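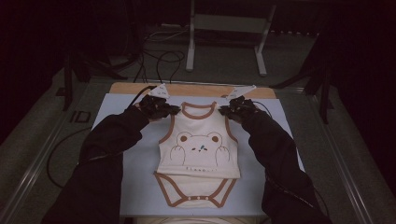 Wajid Awan asked me last month whether Clodach could cope with clothes that don't lie the way the manual says they should, and whether he'd have to retrain the lot every time a new print turned up in the pile.

Fair questions, both of them, and they're more or less the reason I wrote version 2. The first release was fine with plain towels and tea towels and got in a terrible muddle over anything with a picture on the front. So, Wajid, to answer you properly: yes to the first, no to the second, with a couple of catches that I'll get to further down.

Clodach 2 — edge and seam finder for soft goods

What you're buying is a piece of software that takes in camera pictures of a garment on a flat surface and gives you back the bits a robot needs to know about: where the outline runs, which way up the thing is, where the neck, armholes and legs are, and where a pair of fingers could sensibly take hold. It runs on an ordinary Linux machine with a half-decent graphics card. It doesn't drive the arm. You can hook it up to your own controller, or to Eston, my planner, which comes in the same download and turns grasp points into a fold order.

I started it in a spare room in Monomton because I was fed up with cloth demos that only worked on a square of fabric in a colour picked to stand out from the table. Real washing is pale things on pale things! Baby clothes are the worst of the lot (small, stretchy, full of poppers) and so that's where I've spent most of my time.

How it finds its way round a garment 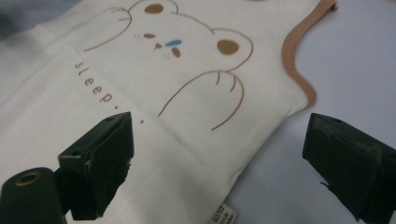

Clodach works out the trim before it looks at anything else. The old version went after the strongest lines in view and treated them as edges, which sounds sensible until you give it a drawing. A bear in thin brown outline has paws that curve very much like an armhole does, and with real armhole binding in nearly the same brown as the bear's ears, colour won't get you out of trouble either. What version 2 asks is whether there's cloth on both sides of a line or only on one. Cloth both sides, it's probably print. Cloth one side and table the other, it's a candidate for trim, and it gets followed along to see whether it makes a believable armhole or neckline. Creases get a separate score and mostly end up ignored, though you can turn them back on if your garments arrive folded and you want to reuse the old fold lines.

Lettering is handled as print too, so it never becomes a grasp point. It is quite handy for telling which way up something is, mind you, and there's a switch for that called text_hint. I leave it off by default. Plenty of clothes have writing in silly places and a sideways slogan can turn the whole pose estimate round. If all your stock has the words in the same spot, switch it on and enjoy the extra speed.

Overhead view and close view

You can run Clodach with a single overhead camera and a lot of people do. I'd push you towards having a close view as well if you've got somewhere to mount one. From above you get the whole shape and a good guess at the pose. Up close you get the binding and the seam joins, and you lose all sense of where you are on the garment. The software keeps one shared map and pins each close view onto it, using whatever bits of seam and print it recognises.

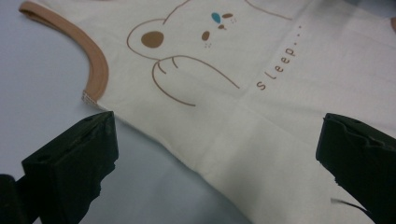

Close view: armhole binding, part of the bear print and the two gripper fingers.

The fingers themselves need masking out, or they get read as part of the job. There's a little tool for it called Geagea. You draw round your fingers at a few different openings, save the file, and it fills in the positions between. Dark fingers on pale cloth are easy. White printed fingers on white cotton are a pain and I'd suggest a bit of coloured tape. Do the masks again if you swap fingertips — I've forgotten this myself more than once and spent an afternoon hunting a bug that wasn't there.

The catches I mentioned

Stretchy ribbed necks still throw it now and then, mostly when the back edge sits higher than the front and the two get joined up as one band. You'll see the confidence drop in the log when it happens. Set neck_layers to 2 and it'll look for both edges, at the cost of a slower first pass.

Black clothes on a black table: please don't.

Poppers are found as a row or not at all. If one is hidden under a fold it'll generally report no closure, and Eston then plans as if the legs were open. I'm working on a better answer and hope to have it out in December.

What's in the download

Clodach 2, Eston and Geagea, with source for the last two
The starter set of 1319 labelled garment pictures, in overhead and close views
Over 171 test cases you can run against your own camera before you trust it with anything
Example settings for one arm and for two
A plain text guide, written by me, so do tell me where it's muddled

Anyone who bought the first version gets this one free. Your old settings file will load, apart from edge_strength, which has gone, and the program will grumble about it once at start-up and then carry on. Downloads have been open since 3rd July. If your licence key doesn't work, reply to the email it came in and I'll sort you a new one.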